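Skomel Gripper Evaluation Kit: Set-up Guide
Section 7. Comparing two grippers on the tabletop course 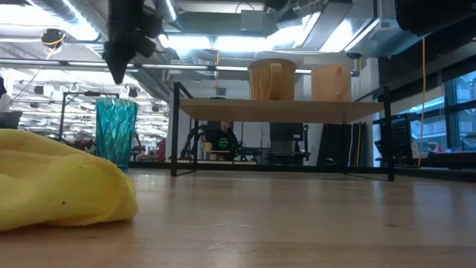
Ayman Bouazza asks that the tumbler always be tried before the pitchers, as his arm lost its zero twice when he began with the shelf and he had to repeat the whole morning.

This section covers the side-by-side trial of the Volico two-finger gripper and the Grostar narrow-jaw gripper on the same arm. Complete Section 6 (mounting plate and cable check) first. You will need the kit tumbler, two handled pitchers, a microfiber cloth, the raised shelf and a printed score sheet.

7.1 Preparing the table

1. Wipe the tabletop and let it dry. Crumbs under a shelf leg are enough to make it rock.
2. Set the shelf near the middle of the arm's reach, legs flat on the table.
3. Put both pitchers on the shelf with their handles toward the front.
4. Stand the tumbler on the table, in front of the shelf and to the left.
5. Drop the cloth at the front left corner. Do not fold it. A folded cloth gives the fingers an edge to catch, and the results will look better than they should.
6. Mark the position of each shelf leg with a small piece of tape.

Note: The pitchers do not have to match. If one is taller than the other, write down which side it is on and keep it there for both grippers.

7.2 Checking the fixed camera

1. Open the Sqalli controller page and select Camera, then Live.
2. Confirm that the tumbler, the shelf and both pitcher handles are in view. The cloth may run slightly out of view on one side.
3. Look for glare on the tabletop. Overhead lights on a polished surface can be picked up as an object edge. Lower the exposure one step at a time until the bright patches stop flickering in the depth view.
4. Save the camera settings under a new name. Use this file for both grippers.

Caution: Do not move the camera between grippers. If it is bumped, discard the current set and repeat this step.

7.3 Running the trial

1. Fit the first gripper and run Home.
2. Raise the gripper until its lowest point is clear of the tumbler rim and the pitcher rims.
3. Set the grip force to 2 on the controller dial.
4. Run the Tumbler program. The arm should close on the sides, lift, hold and set down.
5. Run the Cloth program.
6. Run the Handle program for the left pitcher, then the right.
7. Repeat until the score sheet shows 50 attempts for each object.
8. Power down, change the gripper, run Home again and return to step 2.

Caution: Keep hands off the table whenever the status light is green. The arm does not detect people.

Note: A tumbler with a patterned surface may turn slightly in the fingers as they close. Score this as a pass if it stays upright when released.

7.4 Reading the results

Enter a pass, a slip or a miss for every attempt. A slip means the object left the table or shelf and was dropped. A miss means it was never lifted.

If the controller shows code 479, the fingers closed fully with nothing between them. Record a miss, press Clear and carry on. If the same code comes up on the cloth several times in a row, lower the approach height by one step and start the cloth set again for both grippers.

Pitcher results should be entered separately for left and right. The replacement finger pads are listed in Section 9.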